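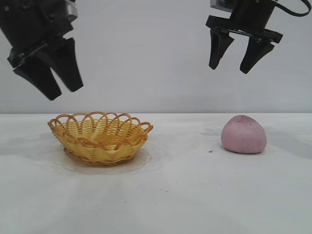
Papers > Smallholding Studies > Fencing and Water > Section 3

3. How we kept the troughs running

I should say first that I never meant to write about float valves. Irja Nieminen and I were counting how often the sheep at Erdem broke through the bottom fence, and it was Alper Altıntaş who spotted that they mostly went when the trough was low. So we changed tack and looked at 118 troughs on the farms between Erdem and Zandano, one visit each in spring and another in May. A float valve is a simple enough thing - an arm, a ball and a washer - but my goodness, they do find ways to stick! When I talk about the "jaw" of a valve I mean the two bits of the clip that grip the arm, and if you look at the black fingers on the left in Figure 2, held apart with a narrow gap between them, you have the general idea of a jaw sitting partly open. A clip left like that lets the arm wander, and the water creeps down without anyone hearing it.

Figure 2. Two black grippers over a tabletop, the left one partly open.

We scored each trough as full, low or dry and wrote down the last time anyone had cleaned it (if they could remember, and plenty couldn't). The biggest held 300 litres and the smallest 90, and I'd expected the little ones to give the most bother. They didn't, much. Montserrat Ayala thinks that's down to people walking past them more, as they tend to be near the yard, and I'm inclined to agree with her, though we never measured it. Mud was worse than frost, and cattle rubbing on the pipework was worse than either. I've left out the troughs fed from the stream at Plurnitz, which have no valve at all, and they come up again in Section 4.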